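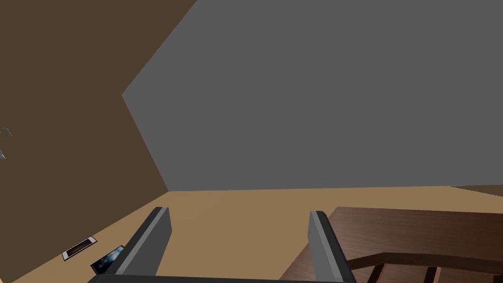 Why does my voice come back to me when I shout in a big empty place?

Your voice is a sound, and sound bounces. When it hits something large and hard, part of it turns around and travels back to your ears, and you hear yourself a second time. We call that an echo.

By Nkechi Usman
Last updated: Feb 9, 2025

When I was small, my aunt took me walking on the hill behind Preswood, where an old stone quarry cuts a great bite out of the hillside. She told me to stand on the path and say hello to the quarry, and to use my biggest voice. So I did, and a moment later the quarry said hello back! I was quite sure there was another girl over there, and I spent the rest of the afternoon asking her what she'd had for lunch. She only ever asked me the same thing.

To understand what was going on, we need to start with what a sound is. Put your fingers gently on the front of your neck and hum. Do you feel that buzzing? Inside your throat are two little folds that shake back and forth very quickly when you hum or talk or sing. As they shake, they push on the air next to them, and that air pushes on the air next to it, and so on and so on, all the way across the room. The air from your throat doesn't make the whole trip (that would be a very long breath). Each bit of air just gives its neighbor a nudge and then settles back, a bit like a line of children passing a squeeze from hand to hand.

When the nudge gets to somebody's ear, it shakes the eardrum, which is a thin piece of skin stretched like the top of a drum. The brain does the rest, and the person hears you humming.

Now, what happens when the nudge reaches a wall? Think about throwing a rubber ball. If you throw it at a brick wall it comes flying back. If you throw it at a heavy blanket hanging on a clothesline, it gives a sad little thump and drops to the grass. Sound is a lot like that. Hard, smooth things such as stone, brick and tile send most of it back. Soft, fluffy things such as curtains, rugs and winter coats soak up much more of it.

So why don't you hear an echo in your bedroom? There are walls in there, after all. Well, for one thing, your bedroom is probably full of soft things, like your bed and your pillows and maybe a stuffed animal or two. But the bigger reason is that the walls are so close. Sound is very, very fast. In one second it can travel farther than the length of three football fields! In a small room it gets to the wall and back again so quickly that your brain blends it together with the sound you made in the first place. To hear a clear echo you need to stand a good way back – 20 big steps from the wall is a nice distance to try.

In some places the sound bounces many times, off one wall and then another and then the ceiling, until all the bounces run together into one long, fading hum. Grown-ups have a long word for this, which is reverberation (say it slowly: ree-ver-ber-AY-shun). You have met it in swimming pools and stairwells, and it is why singing in the bathroom sounds so grand.

Have you ever moved to a new house, or helped somebody paint a room? Then you may remember how strange and loud everything sounded with the furniture gone. Once the rug and the couch went back in, the room sounded like itself again.

People aren't the only ones who make use of echoes. Many bats hunt at night by making very high squeaks, mostly too high for us to hear, and listening for them to bounce off moths and beetles. Dolphins do something similar under the water with clicks. Sailors can also learn how deep the sea is by sending a sound down from the ship and timing how long it takes to come up again.

Would you like to hunt for an echo of your own? Bring a grown-up and look for a big, plain wall with plenty of open ground in front of it. The side of a school gym is often good. Start close and clap your hands 2 times. Take 7 steps back and clap again, and keep going like that. At first you will only hear the claps. Then they may start to sound a little fuzzy, and after that, if the wall is a good one and the wind is quiet, you should hear each clap answered.

I went back to the quarry last October, by the way, and said hello. My voice is lower than it was, and so is hers.

Shared 20 times | 3 comments

Back to top | Contact us | © 2025 Fladska Children's Pages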